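Zetevdale community kitchen opens a recipe library

May 2026

The community kitchen in Zetevdale has opened a small lending library of home recipes. It is free for all residents, and it has a collection of 300 recipe cards written by people who live in the town. The project is called Kivi and it was started by Merike Rimkutė, who teaches the evening cooking course in the same building.

Most of the cards are for soups, stews and baked vegetables. There are also 66 recipes for preserves, among them a plum chutney with mustard seeds and a pickled pumpkin that is eaten with cold meat.

"My students were always asking each other for the recipe, and then they lost the paper," Rimkutė said. "Now they can borrow the card, cook the dish at home and bring it back."
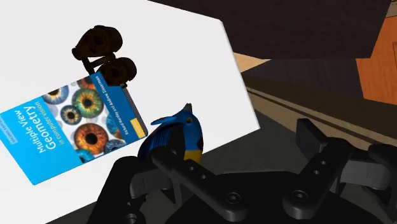
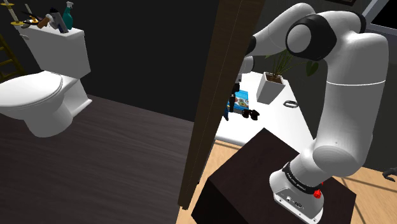

Triin Uibo
Food and Local News Reporter

A reader can take five cards at one time and keep them for two weeks. The cards are sorted by the main ingredient, so a person who has only cabbage and lentils at home can find quickly what to cook. Where a recipe uses an ingredient which is difficult to buy, the back of the card gives a replacement.

Thandeka Ngubane has given the collection her bean and corn stew, which cooks slowly for 70 minutes with onion, carrot and a little curry powder. She recommends to make it one day before serving.

The printing of the cards was paid by Fundetora, a local grocery firm. New recipes can be left at the kitchen desk, in any language, and they will be translated before they are added. The next group of cards is planned for September.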